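How to File a Small Claims Case Over a Defamatory Statement

Updated January 2024

Small claims court in Joltadton hears some defamation cases, as long as the amount you ask for is $3000 or less. You do not need a lawyer. Read all the steps before you pay the filing fee, which is not refunded if you withdraw.

Step 1. Write down the exact words

The court wants the statement itself, word for word, with the date and the place it was made. "He called me a thief" is too general. If it was said on the radio or at a public meeting, ask for the recording. The Nudcombe station keeps broadcasts for 11 weeks and then erases them, so send the request early.

Step 2. Check that it is a statement of fact

An insult or an opinion is usually not enough. "She is the worst landlord in town" is an opinion. "She kept my deposit and forged the receipt" can be checked, and a judge can rule on it. If the statement is substantially true, stop here.

Step 3. Send a demand letter

Ask for a correction and give a deadline of 14 days. Keep it to one page. Mail it with proof of delivery and keep the slip. Do not threaten criminal charges in the letter.

Step 4. Put your papers together

Make three sets: one for the court, one for the other side and one for you. Each set needs the statement, the demand letter, the proof of delivery and anything that shows your loss, such as canceled orders. Number the pages. Keep all three sets flat and in the same order. 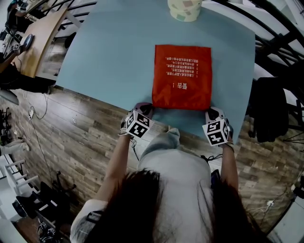
Red-orange bag laid flat on a light blue table.

Step 5. Fill out the claim form

Use the full legal name of the person or business. If you are suing a company such as Flukard, look up its registered agent first and put that name in box 4. In the box for the amount, write a figure you can support. A claim for $2000 backed by invoices does better than one for the full limit with nothing behind it.

Step 6. File and serve

Take the sets to the clerk's window. The clerk stamps them and gives you a hearing date. You cannot serve the papers yourself. Use the sheriff's office or any adult who is not part of the case, and file the signed proof of service at least five days before the hearing. Hearings are not held in the last two weeks of December.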